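### 4.2 Collecting the bathroom demonstrations

The bathroom set was recorded in October at the Medolham flat, using the same hand-held grippers as the kitchen set. The operator wears the backpack rig and works with one gripper in each hand. Each gripper carries a marker cube, and its pose is recovered from whichever faces of the cube are in view of the overhead camera. No robot is needed at this stage. The policy is trained on the recovered gripper paths and the jaw openings, following the method of Section 3.

We kept 1309 demonstrations across all tasks after filtering. Of these, 300 are of the soap task, in which a bar is handled with both grippers over the basin (Figure 3). A further 220 soap recordings were dropped, mostly for long gaps in marker tracking. Gaps were most common when the operator leaned forward and the head came between the camera and one of the cubes. Þórarinn Lykkegaard checked the filtered set by hand and changed the labels on 2 recordings.

Soap was chosen because the bar has no edges to line up with and slips if the jaws close unevenly. In early trials with the Stirnow controller, which treats each arm on its own, one gripper often pushed the bar out of the other. Training on both paths together reduced this, though the bar was still lost when the jaws met it near one end.

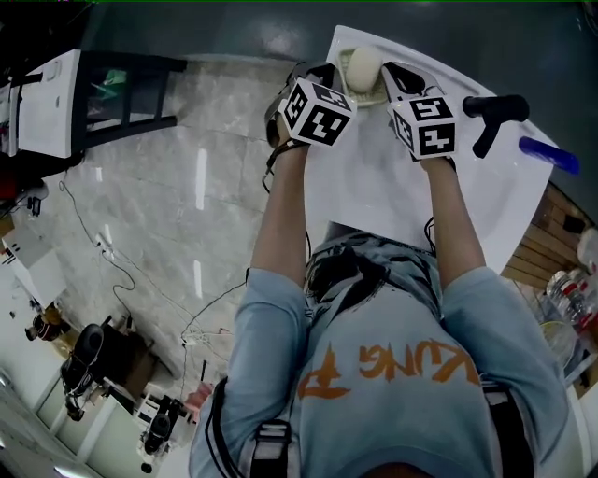 **Figure 3.** Soap task, overhead view. The operator holds both grippers over the washbasin, with the bar between the jaws and the soap dish at the far edge.

The remaining losses are hard to correct from pose alone. The marker cubes give the position of each gripper but say nothing about contact force, and a jaw opening that holds a dry bar may not hold a wet one. We return to this in Section 6.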